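Section 4: Sealing your marble benchtop

Right, so the slab's in, the silicone has cured and you're itching to put the kettle back. Hold off! I sealed my first bench at Skerdale a day too early and I'm still looking at the ring.

1. Clear everything off the stone and wipe it down with a pH-neutral cleaner. No vinegar, ever.

2. Leave it to dry overnight. I start at 7 am the next morning, before the sun gets onto the bench.

3. Have a good look at the veining from directly above. Fine rusty lines are usually just part of the stone, but run a fingernail over them. If your nail catches, fill first (see Section 3).
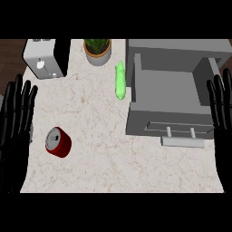

Pale marble with fine rust-coloured veining.

4. Pour a little Tejada sealer onto a lint-free cloth and work in overlapping circles. One 250 mL bottle did my whole bench with a bit left over.

5. Wait 16 minutes, then buff off whatever's still sitting on top. Set a timer, I mean it.

CAUTION: Sealer left to dry on the surface goes cloudy, and it's a mongrel to shift. Open the windows and wear gloves.

6. Do a second coat, then keep water off it for up to 52 hours.

Putting the appliances back
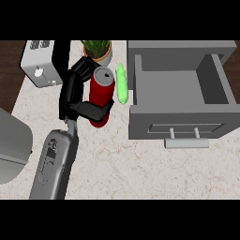 Marble benchtop from above
White toaster, potted plant and a red can in a black gripper

7. Lift things into place, don't drag them. Toasters are the worst offenders (grit gets under the feet and you've got a scratch before brekkie). Stick felt or silicone pads on first.

8. Tip the crumb tray out weekly and wipe underneath while you're there.

NOTE: Sealer buys you time with red wine and lemon juice, but acid will still etch polished marble. I reseal mine every December, and I blot spills straight away.

Print this section | E-mail this section

Contact us | Copyright Biremon Stone Care | Back to top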